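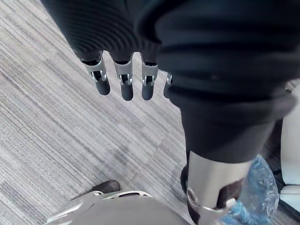 *Fig. 4 - Robotic hand over gray striped carpet*

## Setting up your night in Ornby

By now you should have an account and a venue saved, so we can move on to the part most promoters enjoy, which is putting an actual night on the calendar. Give yourself a quiet hour for it the first time. Stelios Economou, who wrote the first version of this guide, used to do his on the bus (I don't recommend this, but it can be done!).

1. Open **Nights** and tap **New night**. Pick your venue from the list. We'll use Vodimden, with a start time of 9 pm, in the steps that follow.
2. Type the name exactly as it appears on your flyer, including any odd spelling. The name gets printed on every wristband.
3. Set **Doors** and **Last entry**. If your night runs past midnight, leave the end date alone and only change the hour - Ornby works out the rest.
4. Under **Capacity**, enter the number your venue has given you for paying guests. Ours is 85. DJs, dancers and door staff go in the **Crew** box and should not be added to this figure. 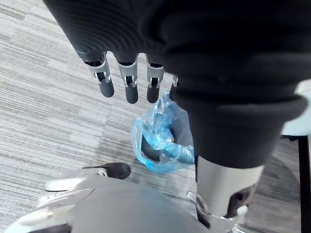
> **Note:** If the night repeats every month, turn on **Series** before you save. You can switch it on later, but guest lists you have already made will stay with the first night only, and you'll have to copy them across by hand.

### Adding the guest list

Each performer gets a list of their own, and you decide how many names they can put on it. We start everyone off with 2 and go up from there for the headliner.

5. Tap **Lists**, then **Add performer**.
6. Enter a stage name and an email address. Ornby sends a link that lets them fill in their own guests, so you won't be copying names out of text messages at dinnertime.
7. Choose when the list closes. Four in the afternoon suits most people.

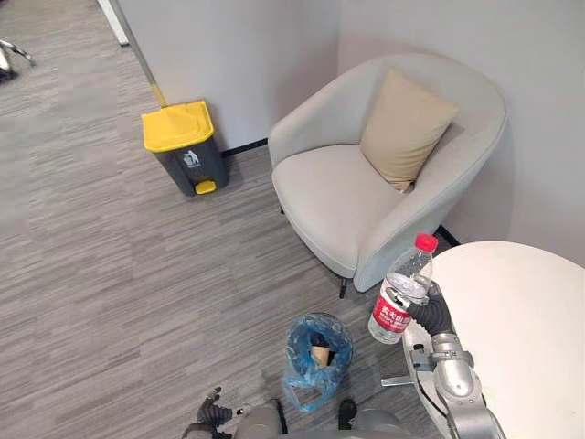

8. Go back to the night's main page and look for the green bar next to each performer. An orange bar means the link hasn't been opened yet, and a friendly phone call usually does more good than sending it again.

> **Caution:** Deleting a performer deletes their guests too, and there is no undo. If a DJ drops out and you'd still like to let their friends in, use **Rename** and put the replacement's name on the same list.

### Getting the door ready

You'll need one phone or tablet for each person on the door, fully charged, plus the Gyamfi wristband printer if you have one.

9. Sign in on each device with the door code, not your own password.
10. Tap **Save for offline**. Do this at home, please, while you have a decent signal.
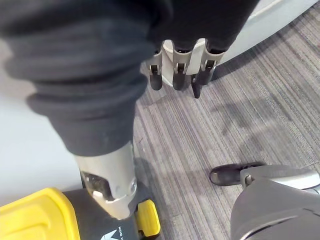
11. Print a test wristband and check that the whole name fits. Long names can be shortened under **Printing** without changing what guests see on their tickets.
12. Check in a pretend guest on one device and watch for the name to gray out on the others. Then tap **Reset count**.

If the totals on two devices don't match, keep letting people in and tap **Sync** when the line dies down. Sânziana Vlad's notes on fixing a stuck count are in the next section, along with the settings for selling tickets through Oda.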